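Notes from the Robot Club
15 Nov 2023

Hello again, everybody! I promised last time that I would write a shorter one of these, and I fully meant it, but then we had a really good couple of weeks and I have a lot to tell you. Get a coffee.

First, the boring stuff so I don't forget it. We are still in the upstairs room at Gruritz and we still have to be out by 8, lights off, chairs up. Please stop leaving half-finished sandwiches in the parts cabinet. I know who you are (both of you).

Now the fun stuff. As most of you know, we picked the pushing task for this year. When I joined the club everyone wanted to do grabbing, and I get it, grabbing looks great when it works and parents clap. But we spent most of last year fighting with fingers that closed too early or too late, and by May I was so tired of it that I would have voted for anything else. So this year the arm gets one plain stick of a tool and no way to hold on to anything. You tell it something like "move the green star over by the yellow hexagon" and it has to nudge the thing there. That's the whole game. It sounds easy! I thought it would take us two meetings.

We are now on meeting 19.

The first thing we learned is that a block almost never goes where you push it. If you hit it dead center it slides along nicely for a bit and then starts to turn, and once it starts to turn the tool slips off one side and you are pushing air. The stars are the worst for this because the tool falls into the notch between two points, which feels like luck until the whole block swings around. The cylinder is its own kind of trouble. The hexagons are my favorites, I'll admit it, since you can get up against a flat side and just go. One of our ninth graders keeps a ranking of the blocks from nicest to meanest on the whiteboard and it changes every week, with arguments.

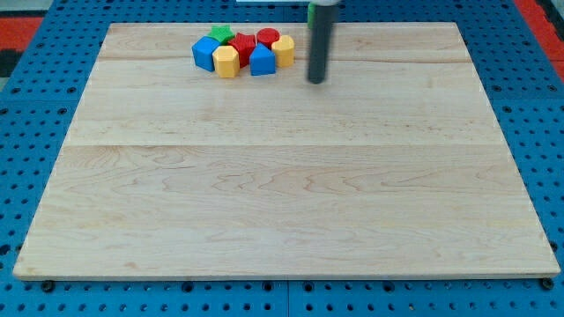 The other thing is starting positions. For a long time we set up every run the same way, with the blocks spread out nice and even, and we got pretty smug about our numbers. Then one of the younger kids asked what happens if they all start out in a bunch, and the answer was that everything fell apart. When they're touching, you can't move one without moving its neighbors, and the program we had (we call it Flatis, please don't ask, it was late and there was a vote) had no idea what to do about that. It would go for the block it wanted and plow three others along with it. So now bunched-up starts are a regular part of practice. The trick that works best so far is to break up the pile first with a few small pokes from the outside, then back off, look again, and only then go after the one you were asked for. It is slow. I like slow! Slow means I can see what it's doing and yell if I have to.

We keep a log of every run, and I want to say thank you to whoever started doing it in pencil in the green notebook, because the laptop version got wiped in October and the notebook saved us. We have 157 runs in there now. I typed them all up on Sunday with a cat on my arm, so if you find your initials next to something you don't remember doing, tell me and I'll fix it. Also, please write down which instruction you gave. "Moved the red one" doesn't help when there are two red ones, a star and a cylinder, and I have to guess which you meant.

The scoring question is still open. Right now we call it a success if the two blocks end up touching, and a couple of you feel strongly that close should be good enough. I've gone back and forth on this. My worry is that close means something different to each person holding the pencil, and we'd be arguing instead of running. But I also watched it park a star a hair away from where it was supposed to be and then ruin everything trying to fix the last little bit, and I felt bad marking that one as a fail. Bring your opinions next time and we'll settle it before pizza gets there, so there is some pressure.

About the meet: we're signed up for the Stisisach open day, in the student projects hall, and we get 15 minutes including setup. That's tight. Setup by itself took us longer than that on our last practice, mostly because two people were looking for the same cable. I'd like to do a full run-through with a timer at each meeting from here on, with one person talking and one person at the keyboard, and everyone else standing back behind the tape. If you want to be the talker, please let me know. You don't have to be the one who knows the code best. Some of our best explaining has come from the people who joined in September and still remember what was confusing.

A few of you have asked whether visitors can type in their own instructions. I would love that, but Flatis only understands the words we gave it, and last week it was told to "put the yellow guys together" and just sat there. Somebody is working on a little menu so people can pick from a list instead. If it's ready in time, great, and if it isn't we'll take requests out loud and translate.

One more thing, the Türkmen sensor kit is still on loan to the middle school group, so the line-follower people will have to share until it comes back. Sorry! Sign-up sheet is on the door. Snacks next meeting are on the programming table, and no more powdered doughnuts anywhere near the arm, please.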